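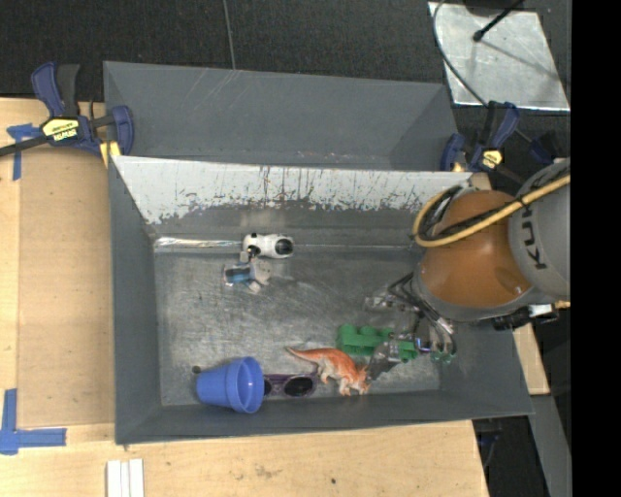

Fig. 4. Grey bins set among light wooden work surfaces. The front one has earned its scratches.

Vomier Parts Washing Bench: Set-up Guide
Section 6: Choosing, placing and cleaning your bins
By the Vomier workshop desk, 04/10/2025

The bench is sold without bins. Customers have told us this is an outrage, and then told us at length which bins they already own and would never part with. Use those.

6.1 Before you start

Any rigid bin with a flat floor will do. Paint condition doesn't matter. Scraped walls and a scuffed floor are cosmetic, however strongly your brother-in-law feels about it. Holes are another matter.

You will need:
- 2 bins, near enough the same height
- the Kero drain mat, packed under the foam you were about to throw out
- a stiff nylon brush
- a bucket, rags and a torch

CAUTION: Do not use petrol, thinners or anything else from the back of the shed with the label missing. The bench is rated for water-based cleaner only, and so is your warranty.

6.2 Placing the bins

1. Clear the bench. All of it. The coffee mug counts.
2. Put the wash bin at the front and the rinse bin behind it. Left-handed users may do the same.
3. Push the bins together until the rims touch. A gap will collect every washer you own.
4. Check for rock by pressing each corner in turn. If a bin rocks, turn it end for end and try again before reaching for the folded cardboard.
5. Lay the Kero mat in the wash bin, ribbed side up. If parts skate across it, you have it ribbed side down.

NOTE: If the bench top is bare timber, oil it before you fill anything. Timber will forgive one spill. It keeps a record of the rest.

6.3 Filling

1. Mix the cleaner in the bucket, following the label. A stronger mix does not clean faster, but it will find the cut on your thumb.
2. Fill the wash bin to a hand's width below the rim.
3. Fill the rinse bin to the same level with plain water.
4. Wait 6 minutes, then run a dry rag along the bottom seams. A damp rag means a leaking seam. Empty the bin and see 6.5.

6.4 Cleaning out

Grit settles along the seam where the wall meets the floor, and a rinse from the hose mostly moves it to the other end. Tip the bin, brush along the seam towards the low corner, then wipe. Shine the torch in from the side to catch what you missed.

CAUTION: No wire brushes. They take paint off quickly and give the grit somewhere to live.

Dispose of dirty cleaner as your local council directs. The council has never yet directed anyone to the hydrangeas.

6.5 Resealing a seam

1. Dry the bin thoroughly, overnight if you can stand it.
2. Run a thin bead of Caputo 559 along the inside seam.
3. Smooth it with a gloved finger. Note the word gloved.
4. Leave it alone until the following day, then repeat step 4 of 6.3.

Caputo 559 stiffens in a cold shed. If it is February and you are in Winnipeg, bring the tube inside first.

Vomier benches are distributed by Prenimport. Spare mats and sealant: contact your dealer | © Vomier | Back to top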